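Skarkberg Table Notes
README for the caddy and cutlery set

Welcome! Skarkberg is a small collection about one very ordinary job: putting chopsticks, spoons and tongs back where they live. It holds 209 short sessions, all done at a kitchen table, and I love how much variety fits into such a tiny chore.

What's in it
Wooden chopsticks, serving spoons, metal tongs, and a caddy or two to stand them in. Sessions are sorted by caddy first, then by what goes into it. Lilian Rotich picked out the tablecloths - the flowery ones are my favorites. 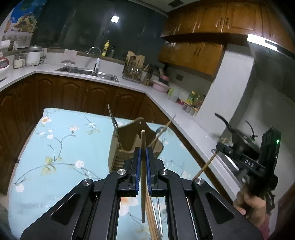 Page last changed: 2023-10-03

The light wooden caddy with the slatted sides is the one to start with. It shares the flowered blue cloth with the tongs and the long-handled spoon, and you'll get to know all three very quickly!

Labels
One line per item: name, material, caddy. Chopsticks are labeled one at a time, even when they belong to a pair. "Spoon" covers every spoon, whatever the handle is made of.

Known gaps
No forks yet. In 12 sessions the caddy name is missing, and Ryan Ellwood is filling those in now. Corrections are very welcome - send them to Ryan with the session number.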